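My neighbor Yolanda Marulanda asked me last month whether she should wait for a robot before hiring someone to help with her kitchen. I told her to hire someone. I still think that was right, though the question is closer than it used to be.

Take the fridge. Getting something out of it means finding the edge of a door, pulling hard enough to break the seal, and then not hitting the wall.
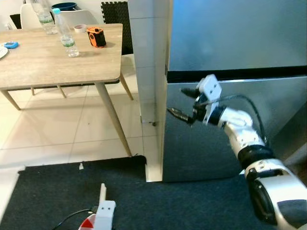

A kid can do this at four. A machine can learn it too, but it learns that door, in that room. Move it to a house in Okthorpe with the handle on the other side and you may be starting over.

Clearing a table is harder. Cups tip, plates are thin at the rim, and people leave scissors lying next to their lunch.
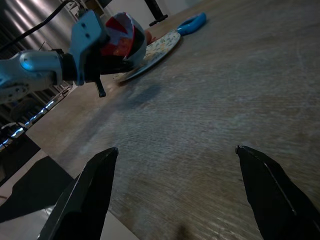 Cúc Phí, who cleaned offices in Larberg for eight years, puts a full table away in 68 seconds. I timed her. She was talking to me the whole time. I don't need a robot to match that. Slow would be fine if it ran while I was at work and broke nothing. I'd pay for that. I wouldn't pay for one I had to stand and watch.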